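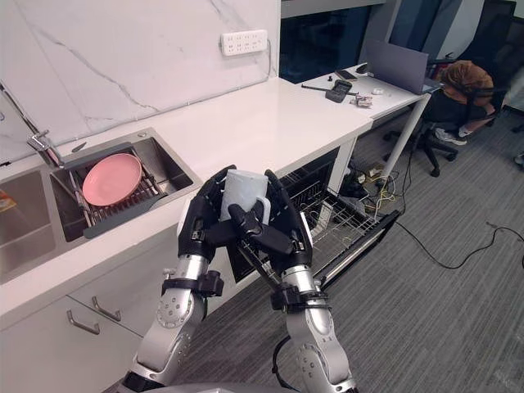 2 min read

July, kitchen cell, after lunch

Okay, the wrists! I finally went through both arms properly this morning, cover screws first, and found 2 on the right elbow housing that I could turn with my fingers (not great). Everything is snugged up now and I put a paint-pen dot on each head so we can see if they start walking again.

The bigger job was the black bracket at the right wrist. It had crept round a little and the hand was coming in crooked on anything with a handle, so all our mug grasps looked like somebody wringing out a sock. I backed the clamp off, lined it up with the mark Chaimae filed on the collar last time, tightened it and re-zeroed the fingers. Zero offset on the right index was 27 counts before, and it's 2 now. The left was fine so I left it alone.

Cable at the base of the right arm: please keep the slack in that loop! If you pull it neat and tight it tugs when the elbow goes out over the dishwasher, and then we get the encoder dropout again. I know it looks messy. Leave it.

Run counter says 186 grasps since the last finger-pad change. Chaimae Morsy has the spare pads from Skarkance in her drawer and wants to swap at 200, so that's probably tomorrow, first thing, before anybody loads the rack.

Still to do: re-check the bracket after a full session, and order more of the little screws.

Brirkilia workshop notes | Contact the bench | Back to top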